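Chores by Machine: Year-End Gallery
Posted Sat 30 December by Filipa Aguiar

The question we get most from readers is whether a machine can do the dishes yet. The short answer is that a dishwasher has been able to for decades, provided a person loads it, unloads it and scrapes the pot first. The open question is the rest of the job: the pot that does not fit, the knife lying across a cup, the brush that has to be picked up, pressed, moved and put down again.

This page covers sink work. Floors, laundry and shelf stocking have their own pages. Captions are by Cristóbal Insaurralde and me, and the opinions in them are ours.

Scrubbing as a task

Picking up a brush is mostly solved. A round head is forgiving, and a parallel grip with two fingers will hold it well enough to lift. Using the brush is harder. Scrubbing means keeping contact with a surface the arm cannot see under its own tool, while the tool tries to turn in the grip. A person corrects for this without looking. An arm that follows position alone will either skate over the dirt or push until something slips.

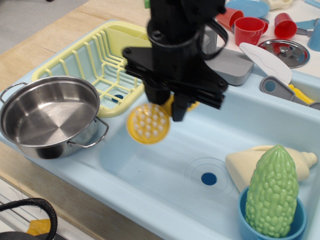
Force sensing at the wrist helps, but it adds cost and one more thing to calibrate. Octavio Urrutia, who reviewed our notes from July, prefers a compliant mount behind the tool and a simple controller. His argument is that a spring reacts faster than software. We agree for flat surfaces. On the inside wall of a pot the angle changes all the way around, and the spring is soon working in the wrong direction.

Shiny metal

Polished steel remains a poor target for depth cameras. Reflections move when the arm moves, and the measured wall of a pot can sit well behind the real one. Painted and plastic items give cleaner readings. Results from plastic ware should not be carried over to steel without a separate test.

Clutter

Most published success rates are for one object on a clear surface. A household sink has several, some of them overlapping. The useful figure is the rate for finishing the whole sink without help, and few groups report it. With 100 attempts per item a system can look reliable and still fail most full loads, as the errors multiply from one item to the next.

What we logged this year

Our reader survey drew 2,323 replies. Of these, 2,004 named dishes as a chore they would hand over. Very few were willing to rearrange the kitchen for it. Emiliano Garrido, who tabulated the answers, notes that this second result matters more to anyone designing a product: the machine will have to work at the sink that is already there.

We also sent the same 3 questions to Brelik and Costau: time per item, number of human interventions, and what happens after a drop. Costau answered the first. Brelik has promised figures for all of them.

Status

Grasping: good on common shapes. Scrubbing: possible on a prepared setup, slow. Judging whether an item is clean: weak. Recovery after a drop: usually a person.

Corrections go to Soledad Garrido at the usual address. The shelf stocking page will be updated next, starting with the Cloden entries.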